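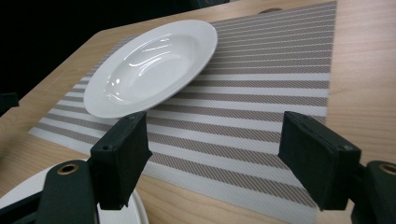
Gallery: the table-setting work, winter update

Jan 31, 2018

Welcome back, and thank you for being so patient with us. I promised a new gallery before the end of the month and here I am, just barely making it. For anyone who is new to these pages, we are a small software group, and we spend our days on the part of manipulation that lives between seeing a thing and touching it. The planner is called Wallulen, the tracking and time alignment tool that feeds it is called Sulico, and the two of them have been quarreling for most of the winter (they are getting along much better now, thank you for asking!).

The task for this round is setting a place at a table: two plates and a striped mat. It sounds like the sort of thing you could finish in an afternoon, and I believe I said something of the kind in our very first planning meeting. But a glossy white plate is a hard thing for a perception module to be sure about. The highlights in the bowl slide around whenever the camera moves, and our old edge detector was perfectly happy to treat a bright curve of glaze as a rim. Mireille Sleiman rewrote that part over two long weeks, and the new version looks for the whole ellipse before it commits to any piece of it. False rims went down a great deal, and so did my coffee consumption.

The wrist views are where most of the learning happens. Sulico reads each recording, lines up the video with the finger opening, and throws out any stretch where the two clocks have drifted apart. We now have 3766 clips through the full pipeline, and 395 of those were set aside for testing and have never been shown to the model — I guard them like a dragon.
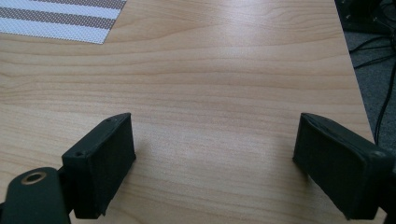 Open fingers over bare wood, with one corner of the striped mat at upper left.

I have a soft spot for views like that one. With so little in them, the table plane has to be fitted from wood grain and glare, and for a long time the fit would tip over toward the bright patch, as if the whole table were sloping downhill. We fixed it by lowering the weight of washed-out pixels and by letting the estimate carry over from earlier moments in the clip, up to 600 milliseconds back. Żak, our little replay viewer, draws the fitted plane as a grid on top of the video, so you can scrub along and watch it settle. If you have only ever used the old viewer, please do try this one, it is so much nicer on the eyes.

Then there is the business of two hands. Wallulen used to plan for each gripper on its own and then check for collisions at the end, and over a shared plate that meant an awful lot of plans going straight into the trash. The new version plans both fingertip paths together and keeps the tilt of the plate as one of its variables, with the rim as the place where both sides have to agree.
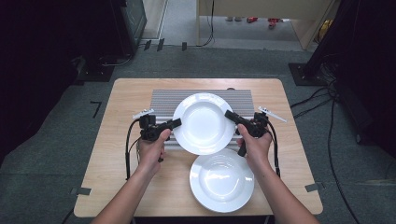

It also has a much better sense of timing. One side is allowed to arrive early and wait, and the planner picks which side that should be by looking at how far each one still has to travel. Trornex, the scheduler underneath, sends new targets to both sides on the same tick, and that alone took away most of the little tug we used to see in the simulated plate during playback.

Still on the list for March: a cleaner estimate of where a plate ends and its reflection begins, a fix for the way Sulico handles dropped packets, and a proper manual for Żak, which I keep promising and keep not writing. Mireille has also asked for bowls. I have said yes to bowls, a bit nervously, and the first models are already loading in the simulator.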